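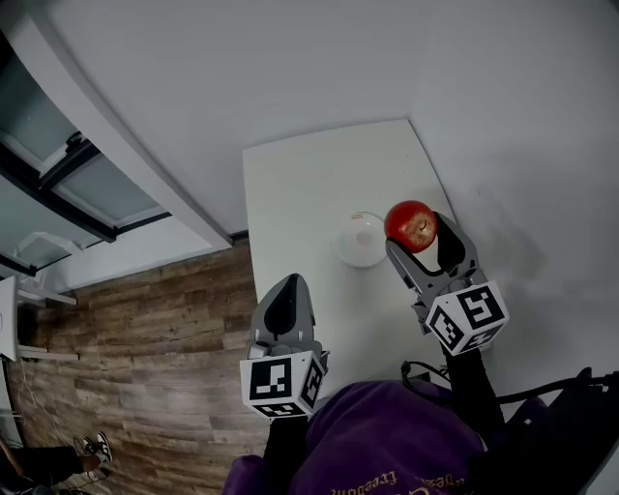

Alta Publishes Results on Household Chores Done by Machine

LALLPORT – Alta, a developer of control software for two-armed machines, today released the results of its November chore trial. The trial asked whether current systems can do ordinary kitchen and table work without help. For most of the chores tested, the answer is no.

The test list held 59 chores, from placing a piece of fruit on a plate to folding a fitted sheet. Each was first carried out by people using hand-held grippers, and the recordings were used to train the software. A chore counted as passed only if the machine finished it nine times in a row with no person stepping in.

Four chores met that standard. All four involved picking up one solid object and setting it down on a flat surface or in an open dish. Chores with cloth, liquids or closed lids did not pass. Clearing a table failed most often when plates were stacked.

The training set contains 3000 recordings made at Alta's site in Lallport. Hadgu, which supplied the gripper fingers, changed the inner pad once during the work after smooth-skinned fruit slipped in early runs. Recordings made with the first pad were left out of the set.

Speed was logged but not scored. On the chores that passed, the machine was slower than a person in every run. Alta does not consider the present software ready for sale to homes.

Shop-floor work gave a similar picture. Kerno, a packing firm, ran a separate check on sorting loose goods into trays. The machine handled single items of one size and stopped when items touched each other. Kerno will keep its packing line staffed as it is and repeat the check with the next software version.

The full chore list, the pass rules and the run logs, including failed runs, are available from Alta on request. The next trial will use the same list, with cloth handling moved to the front of the schedule.

Press contact: Alta press office, Lallport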